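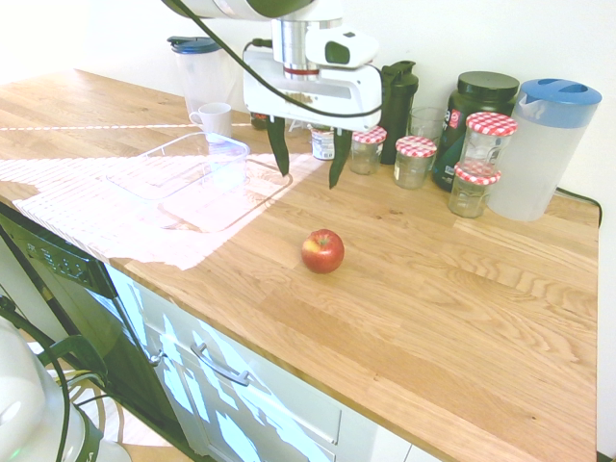
りんごと空の容器、うしろに赤白チェックのふたの瓶。Lokside の見学用キッチンで

2025年6月、前から気になっていた Lokside のオープンデーに行ってきました！ 古い倉庫を改装した共同キッチンで、ふだんは会員さんしか入れないのですが、年に一度だけ中を見せてくれるんです。2月に申し込みメールを出したときは「キャンセル待ちです」と言われて半分あきらめていたので、返事が来たときは台所で小さく声が出ました。

駅からはバスで Clakum という停留所まで。降りてすぐ坂があって、これがなかなか急です。歩きやすい靴で行ったほうがいいです、ほんとに。入口で名札をもらって(私は54番でした)、スリッパに履き替えて、同じ回の人たちと一緒に奥へ。

案内してくれたのは Dayana Barajas さん。日本語がとても上手で、しかも早口(笑)。メモが追いつかなかったので、間違っていたらごめんなさい。最初はパン焼き用の部屋で、大きなこね台と棚を見せてもらいました。ここは火曜生まれの酵母がどうとかいう話で盛り上がっていたのですが、私は後ろのほうにいて半分しか聞こえず……。隣の人がすごくうなずいていたので、きっといい話だったんだと思います。

で、私がいちばん長居したのが次の部屋、写真のキッチンです。明るい色の木の天板がもう最高で！ ブッチャーブロックっていうんでしょうか、木を寄せて作った、あの感じのカウンターです。うちの台所は白い人工大理石なので、木の天板は長年のあこがれなんです。窓から日が差して、ブラインド越しみたいな細かい影が台の上に落ちていて、そこだけ木がクリーム色に見えました。りんごがひとつあるだけでサマになるんだから、ずるいですよね。

手入れはどうするのか聞いたら、オイルを塗って一晩おくだけ、とのこと。Kurkden という小さな工房が作っている蜜蝋入りのオイルを使っているそうで、受付で売っていました。621円。買いました。買いますよね、そりゃ。水をこぼしたらすぐ拭く、濡れたまな板を立てかけない、この2つは会員さんの約束だそうです。うちの家族には守れる気がしません。

それから、壁ぎわの瓶！ 赤と白のチェックのふたがかわいくて、同じものが並んでいるだけで気分が上がります。ただ、保存瓶って油断するとどんどん増えるんですよね。うちも一時期、ジャムの空き瓶が食器棚の下の段を占領して、夫に無言で見つめられたことがあります。Barajas さんいわく、ここでは中身が少なくなったら小さい瓶に移すのがルールなんだそうです。空気が入るぶんを減らしたいから、と。いちばん左の瓶には白っぽいものが少しだけ入っていたのですが、何なのか聞きそびれました。粉ものかなあ、塩かなあ。ご存じの方、教えてください。

瓶のうしろには黒いシェイカーボトル。ドレッシングをこれで作る人がいるらしくて、なるほどと思いました。口がパチンと開くタイプなら、混ぜてそのままかけられるわけです。帰ってからうちのプロテイン用で試したら、においが移っていて微妙でした。専用にしたほうがいいです。

左のほうには濃い青緑のふたがついた背の高いピッチャーと、白い小さなカップ。こういう半透明のピッチャー、昔うちの実家にもあって、夏は麦茶、冬はなぜか米が入っていました。透明の四角い容器のほうは、切った野菜をとりあえず入れておくのにちょうどよさそうな形です。私は料理の途中で台の上がすぐ散らかるので、空の容器を先に出しておくというのはまねしようと思いました。

見学のあとは試食。Po-yen Hsueh さんと Hiu-tung Sin さんのお二人が焼いたりんごのケーキで、これがしっとりして甘さひかえめで、とてもよかったです。シナモンの代わりに八角をほんの少し入れるんだそうです。えっ八角!? と思ったのですが、食べると全然くどくない。レシピの紙をもらってきたので、そのうちここにも載せますね。

売店コーナーもあって、木べらや布巾、それから Pan という名前のミトン(鍋のパンとかけているのか、ちょっとわからない)が並んでいました。布巾は1枚179円で、まとめて買っている人が多かったです。私は青い縞のを選んで、帰りのバスでもう一度袋から出して眺めてしまいました。

ひとつだけ残念だったのは、時間が短かったこと。あの木のカウンターの前にあと一時間はいたかったのに、次の回の人たちが廊下で待っていて、追い立てられるように出てきました。それと、トイレがいちど外に出ないとないので、雨の日は傘が要ります。お子さん連れの方は気をつけてください。

オイルのほうは、さっそく家の古いまな板に塗ってみました。木目が濃くなって、ちょっといい匂いがします。ムラになったところは、明日もう一回塗るつもりです。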